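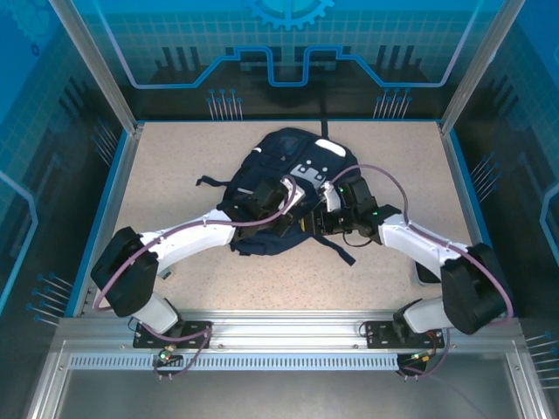 From: Svitlana Harasym
To: helham-packers
Subject: Re: [helham-packers] soft backpacks and books, how do you do it?

Tymofii Maksymiv wrote on Sunday:

> Hi all,
>
> I've moved my kid from a satchel to an ordinary soft backpack and I'm
> already regretting it. The old satchel stood up by itself. You opened
> the top, you dropped the books in, done. The new one just folds up on
> itself like a sleeping cat, and by the time I have the opening found
> with one hand I've lost the strap with the other. Books go in crooked
> and come home with bent corners.
>
> So, two questions. Does anybody pack these things lying down? And do
> you put the big books in first or last? I looked in the Dramon
> archives and there's a huge thread on hiking packs but nothing on
> plain school bags.
>
> Also, is a cardboard stiffener worth it, or does it go to mush by
> December?
>
> Tymofii

Hi Tymofii, and hello to everyone who has been quiet since the lunchbox argument!

Yes, I pack them lying down, and I've done it that way for years. I know the hiking people will tell you a pack should be loaded upright, and they're right about hiking packs, but a kid's bag with nothing in it has no shape whatsoever. You end up holding it open with your chin. Lay it flat on the table with the top pointing away from you and the front panel facing up, and then spend a few seconds on the straps before you do anything else. I mean it about the straps. If one is off to the left and the other has wandered down by your elbow you will catch one of them sooner or later and drag the whole thing sideways, books and all. I fold mine underneath.

After that I smooth the fabric out from the middle. If it's all bunched up, the lining bunches too, and that's where your bent corners are coming from, I'd bet money on it. The corner of the book finds a fold in the lining, you push a bit harder because you're late, and there it goes.

Then it's one hand to hold the bag and the other for the book. I hold near the top, where the straps and buckles are, so the opening stays put. The book goes in spine first. I know lots of people go in with the open edge first so the spine is up and you can read it, and for a shelf I'd agree with you, but the spine is the strong side and it pushes the lining out of its way. You can turn the book around afterwards if it bothers you (it bothers my sister terribly).

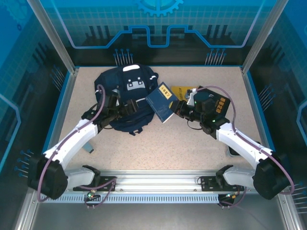

Navy backpack with the little face on the front, and two books, one dark blue and one yellow.

As for what goes first, I say the biggest and flattest against the back panel, always. The next one goes in front of it, and the small stuff on top where it can rattle around without hurting anybody. With two books it hardly matters, to be fair. With four it does, and if one of them is a skinny workbook please put it between two hardcovers and save yourself the ironing. I have ironed a workbook. It took two dish towels and it still looked like a potato chip.

One thing I do that I haven't seen anyone else on here mention – I lay out the next book on the table before I start on the first one. Flat, a bit behind where I'm working, turned the way it's going in. It sounds fussy but it means you never have to let go of the bag and go hunting. The minute you let go, it collapses again and you're back to finding the opening.

On stiffeners: plain cardboard did get me to December once, but only just, and it was pretty sad by then. What I use now is a thin plastic cutting board from the hardware place in Predport, trimmed with kitchen scissors and the corners rounded off. Round the corners properly or it will wear a hole in the lining, ask me how I know. If the bag has a separate sleeve at the back, put it in there. If it doesn't, just let it stand behind the biggest book.

And do weigh the bag when it's packed! I got a shock with ours last fall. There was a library book in there that came to 789 grams all by itself, and it had been riding back and forth for weeks with no one reading it. I also found some 38 loose crayons at the bottom, most of them without their paper. So now everything comes out once a week, the bag gets shaken over the bathtub, and we start over. My daughter thinks this is a great event.

Speaking of labels, do you put yours on the bag or on the books? I used to write in the books, but we swap ours at the end of the year and the next family doesn't want our name in there. A small sticker near the top corner of the cover works nicely and it's the first thing you see when you look down into the bag. I bought a roll of 66 and I'm maybe halfway through it.

Has anyone tried the Kazmi bags with the zipper that runs all the way down the sides? In theory you'd open it like a suitcase and the whole problem goes away. In practice I worry about a seven-year-old and that much zipper. If somebody has one that's lasted more than one school year I'd love to hear about it – off list is fine if you don't want to set off the zipper people again.

Let us know how it goes with the lying-down method, Tymofii. Give it a week before you go back to the satchel.

Svitlana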